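Cup stacking, again. And a result, sort of

October 15, 2026

OK so quick one before I lose the thread, the train gets in at Fleketside in a bit and I have not written anything here since September.

Where we left off: policy trained on handheld gripper demos, doing fine on single cups, falling apart the moment two cups were nested. It would grab the stack by the rim, rim flexes, everything slides. Krešimir said more data. I said more data too, then got tired of collecting it.

What we changed – the way we split the demos. That's the whole method, sorry if you came for architecture. Before, one demo = one full episode, hand comes in, cups get picked and nested, hand goes away. Now each episode gets cut at every jaw close and every jaw open, and the pieces are sampled evenly in training. So the boring approach part stops eating the whole batch. We have 528 episodes total, same ones as before, no new collection at all.

Danuta wrote the cutter in an afternoon. Mostly it just looks at jaw width and waits for it to stop moving. It misfires when somebody hesitates, and Cyprian hesitates a LOT. Had to fix his by hand.

The home episodes are the ones I care about. Busy tablecloth, cups lying on their sides pointing every which way, other stuff left standing at the back. The lab table at Zitness is plain gray and a policy trained only there gets lost on a flowery cloth, we knew that allready from the spring.

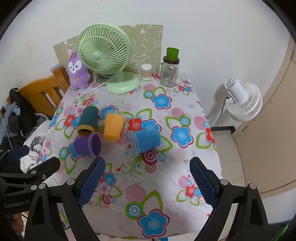 Numbers, such as they are

Ran 100 trials on nested cups with the old split and the same again with the new one. Same start layouts, taped out by Czesław so I couldn't fudge them. New split wins, clearly, and the rim grabs are mostly gone. It goes for the closed end now, or the middle of the stack. Not putting the exact rates up until Danuta reruns hers, because we disagree on what counts as a drop (I say if it leaves the jaws it's a drop. she says not if it lands in the other cup. come on)

Stuff that still doesn't work:

Translucent rims. Depth is garbage there, always has been.
A cup sitting on top of something else. It pushes instead of lifting, knocked a jar over twice.
Anything after the second regrasp, it just kind of hovers.

Also tried weighting the jaw-close pieces up to 2 times more than the rest. Worse! It got grabby, closing on nothing halfway down. So even sampling stays for now.

Ksawery wants to try the same cut on the towel data next, I think towels are going to be awful, there's no clean moment where the jaws settle. We'll see. He's got the Kolář script for smoothing the width signal and that might be enough.

Writeup goes to the Gallov people when teh reruns are in. Doors opening, more later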